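Subject: Re: [Plaltisska-table] Bread baskets for the August supper

Hello again, all,

On the baskets, someone wrote last night:

> Are we still lining everything with cloth? We have 28 tables to set at
> Westari and I don't think we own enough napkins. Also, would the orange
> ones look too loud on white?

Thank you for asking, because I have been fretting over the very same thing (my family is tired of hearing it!). I'd say skip the cloth. The woven ones look cheerful enough with the bread set straight in, and I've grown fond of that warm orange against plain white. See what you think:

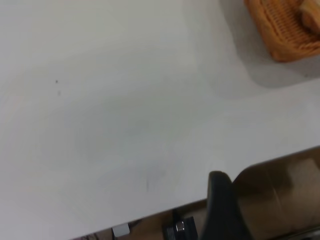
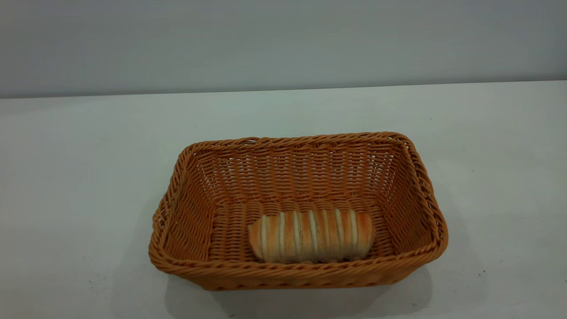
*Orange woven basket on the white tabletop, first toward the corner of the picture and then the whole of it, with the roll inside.*

The second one gives you the better look at the twisted rim, which I think is pretty enough that it would be a shame to drape anything over it. Rolls look nice in these too, though I'd want more than one to a basket once people sit down, and I've put 100 on the order with the bakery at Ploltorlow. If anybody would rather have sliced loaves, please tell me before noon tomorrow, when I call them back.

I still need to hear whether the butter dishes are at Lakatos or in somebody's garage.

Warmly, and with flour on my sleeves,
your bread person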